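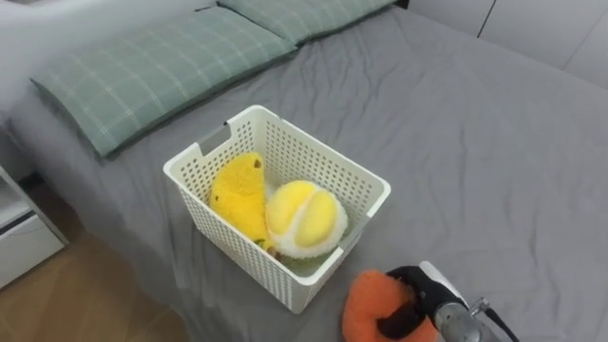

Back bedroom - gray fitted sheet, plaid pillowcases, toy basket.

Lemmont House Gallery: Back Bedroom

Home | Rooms | Gallery | Rates | Getting Here | Contact

This is the page for the back bedroom at Lemmont, our rental house in Zimarbridge. The front bedroom, kitchen and porch have their own pages. We redid the back bedroom in December. The work was mostly paint, bedding and storage, and the floor was left alone. Guests with small children usually take this room, so most of what we changed had to do with them.

Click on a picture to see it larger. Text by Harpreet Li.

BEDDING

The sheet is a plain gray fitted one. We used to have white in all the bedrooms and went through a lot of stain remover. Gray is easier to live with. It does wrinkle, and we don't iron it. If you pull the corners down hard when you make the bed, most of the creases come out, and the rest are gone after a night or two.

The pillowcases are sage green with a thin plaid, from Custarari on the main street. There is a second pair in the closet, same color, no plaid. Both pairs go in the wash with the sheets on warm. Extra pillows are on the top shelf of the closet, two soft and two firm. Please put the firm ones back in their bags when you leave.

There is no top sheet on this bed. Guests who want one will find it folded in the bottom drawer with the winter blanket. The blanket is wool and should not go in the dryer. We have lost one that way already.

THE TOY BASKET

White plastic, holes all over the sides, a handle cutout at each end. We tried a fabric bin first and it went out of shape in a month. A lidded box came after that and the lid was always on the floor. The plastic one can be rinsed in the tub, and you can see from the side what is in it - mostly the plush fruit. The fruit was bought for the play kitchen downstairs and moved up here with the children.

The basket lives on the floor of the closet when nobody needs it. It is light enough for a three-year-old to carry, and they do. It has been found in the bathroom, on the porch and once in the car of a family that was 20 miles down the road. They mailed it back. 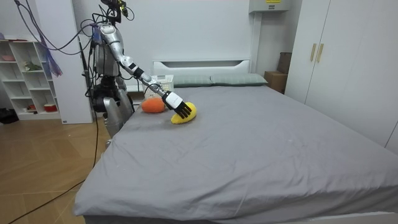 Back bedroom, from the side of the bed.

The bed is the main piece of furniture in this room, and it took the longest to settle on. The old one had an iron frame that squeaked, and two guests in a row wrote about it in the book. The new one has a white headboard with a long slot cut along the top, and the pillows stand up against it side by side. The slot is good for a clip-on reading lamp, and we keep one in the nightstand drawer. The basket fits in the corner by the headboard with enough mattress left over for the toys, like the orange one and the yellow one near the pillows. We were going to put a shelf up for all this and have dropped the idea for now.

WALLS AND WINDOW

The paint is Parsa eggshell, two coats. It is a bright room in the morning. The shade pulls down from the top and sticks a little on the left, so go slowly with it. A blackout curtain is on the rod behind it for nap time. In the winter we keep the thermostat at 68 and the back bedroom holds that well with the door shut. It runs warmer in summer, and there is a fan in the hall closet.

GOOD TO KNOW

The bed sleeps two adults, or one adult and a child who kicks.
A travel crib fits between the closet and the window. Ask before you arrive and we will set it up.
Quiet hours on our street start at 7 in the evening for lawn equipment. Voices are fine.
Clean sheets for a midweek change are in the hall closet, second shelf.
Used bedding can be left in a pile at the foot of the bed. Take the toys out of it first. The plush lemon from the kitchen set went through the machine twice last year and is not what it was.

CHANGES SINCE THE OLD PAGE

The old gallery had pictures of this room with the striped rug and the iron bed. Both are gone. The rug went to the porch. The dresser is the same one, a pine piece that came with the house and has been here since before 2000, but the knobs are new and the top drawer now opens all the way.

Next room: Porch
Previous room: Front Bedroom
Back to Gallery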